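What an open day should measure

Demonstrations of small robot arms have settled into a format, and the format has stopped being useful to the people invited to watch. The open day at Preltholm in November was a fair specimen. Wademis had set up a pick-and-place cell, the visitors stood behind a tape line, and the arm moved parts from one place to another until the coffee arrived.

Čestmír Rusnák, who ran the session, was candid when pressed. The cell had completed 1000 cycles in rehearsal with 5 failed grasps. That is a respectable figure and he was right to give it. It is also close to meaningless without its conditions. Were the parts placed by hand or by fixture? Was the lighting changed? Did a failed grasp stop the cell, or did the arm try again and book the second attempt as a success? He answered the first two questions (by hand, and no). The third he had to look up, and a retry did not count as a failure.

I do not accuse anyone of bad faith. A retry is sensible engineering. But a buyer who plans a line on cycle time needs the retries in the table, and a buyer who plans on scrap needs to know what happens to a part that has been touched and dropped. Both were standing behind the tape at Preltholm, and neither learned much.

Katsuhiko Mizuno has argued for years that a demonstration ought to begin with the gripper above the part and the controller told nothing about where the part is. I used to think this excessive. Having timed the approach phase at Preltholm with a stopwatch, I have come round to it. 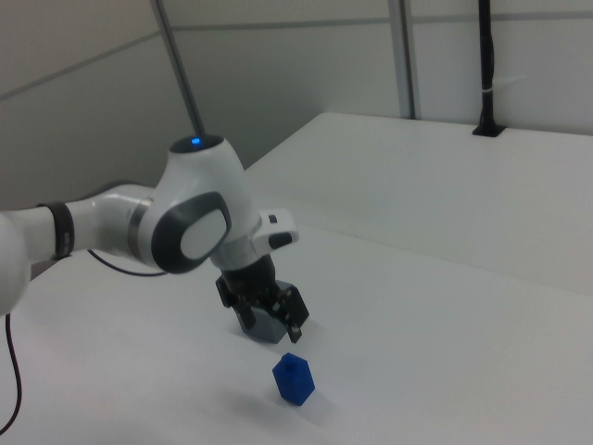
Closing two fingers on a block is the easy portion of the job. The difficulty lies in the last stretch of descent, where an error in the estimated position becomes a collision or a miss, and that stretch is the one the presenters talk over. Of the 38 approaches I timed, the slow ones were the instructive ones, and they went by without comment.

My proposal is modest. Let a visitor place the part. Publish first-attempt grasps separately from eventual ones. State the lighting, the surface and the tolerance on a single sheet, and hand it out before the arm moves. Kováčik did the first of these at its own open day, and the audience stayed past the coffee. I would like to see Wademis do all of it next time, including the retries.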